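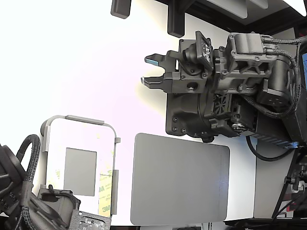
Right arm over the tray with the gripper open, panel still in the white holder on the left

Arm pauses before every grasp when the policy sends position targets in chunks

Posted by tmarsh_bench, May 2022

I have a two-arm bench setup and I'm trying to get a clean pick of a flat gray panel out of an upright white holder. The policy side works well enough that I don't want to retrain yet. The motion is what bothers me.

The policy runs at 4 Hz and returns a chunk of joint position targets each time. A node I wrote (called Lorkura in the logs below, sorry, everything here gets a name) takes the chunk, interpolates it and streams to the joint controller. Between chunks the arm slows down, sits for a moment and then jumps to the first target of the next one. In free space it's ugly but harmless. Close to the holder it's a problem, because the jump is enough to push a fingertip into the edge of the holder.

What I've tried so far:

Lowering the velocity limit. Jump is smaller, pause is longer.

Raising the position gain. Made it worse, and the wrist started to buzz.

Low-pass filter on the targets. Smooth, but now the gripper closes before the arm has arrived, so it closes on air.

Log from one approach:

lorkura: chunk received, 6 steps
lorkura: chunk finished, holding last target
lorkura: holding
lorkura: holding
lorkura: chunk received, 6 steps
lorkura: first target differs from measured position, joint 2

The camera stream and the joint states come in on separate topics. The wrist camera is the one I trust most for the approach. Both arms are in the same process, though the left one is only holding position in this test.

Is there a standard way to join the chunks, or should I be looking at the controller?

Danica Kolev

Your log already shows the cause. You finish a chunk and then hold until the next one arrives, so you are running the policy and the arm one after the other. They need to overlap.

Ask for the next chunk while the current one is still playing. With 6 steps per chunk I would send the request after step 2. When the new chunk arrives, throw away the steps at its start that cover time already gone by. To do that you need a timestamp on the observation, taken when the image was captured. If you stamp it when the policy receives it, you will be off by the transport delay and keep a stale step or two. That's probably what you are seeing on joint 2.

Then blend. Where the old and new chunks cover the same moment, use a weighted average that moves from old to new over the overlap. Linear weights are fine. Do it in joint space, before interpolation.

Take the low-pass filter out completely. It delays the arm but leaves the gripper command alone, so the two get out of step, and that is why you close on air. If you feel you must filter, filter the gripper channel the same way.

Put the gains back where they were. The buzz in the wrist is from the gain and has nothing to do with the chunks.

One more thing to check, since you have two arms in one process. If the left arm's hold command goes out in the same loop and that write blocks, the right arm's timing will wander. Log the loop period for each arm separately. On our bench (we use a scheduler called Tradum, but any will do) the worst period was 62 ms when both arms shared a bus thread, and the smoothing looked broken until we split them. 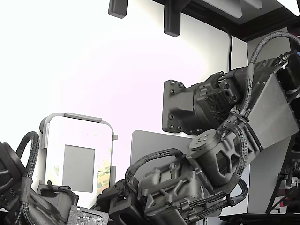 Both arms from the same bench, holder behind them. The cable loops need slack for the wrist moves too, so keep that in your joint limits.

On the limits: set them in the planner and again in the streaming node. A blended target can sit outside a limit even when your planner never asks for it, if one of the two chunks was bad. Clamp after blending. And log every clamp, or you'll spend a day wondering why the arm stops short.

golestani_fan

had the same thing, I just made the chunks longer and it went away mostly. we run Golestani for control and there's a setting for it, I think it's called horizon or hold horizon. don't have it in front of me

plank_and_servo

Danica's answer is right. Adding to it for the last bit of the approach.

Longer chunks will hide the pause, but you then run further on an old image, and next to a holder with upright sides I wouldn't. We kept the chunks short and scaled playback speed by distance to the grasp pose instead. If you slow playback you have to scale the timestamps as well, or the overlap in the blending step won't line up. I missed that the first time and got a wobble that looked just like bad calibration.

For debugging, plot three things on one time axis: raw targets from the policy, blended targets, measured position. We use Plilletti for this but any plotting tool works. If raw and blended differ a lot right after a chunk arrives, it's timing. If blended is smooth and measured isn't, go look at the controller.

Also make the gripper close on measured arm position being inside a tolerance, with a timeout. Don't let it fire from the chunk index.

tmarsh_bench

Moved the stamp to capture time and the request to step 2. The jump on joint 2 is gone from the log. There's still a small hitch when the left arm's hold goes out, so I'm splitting the threads next. I'll post the loop periods for both arms once that's in.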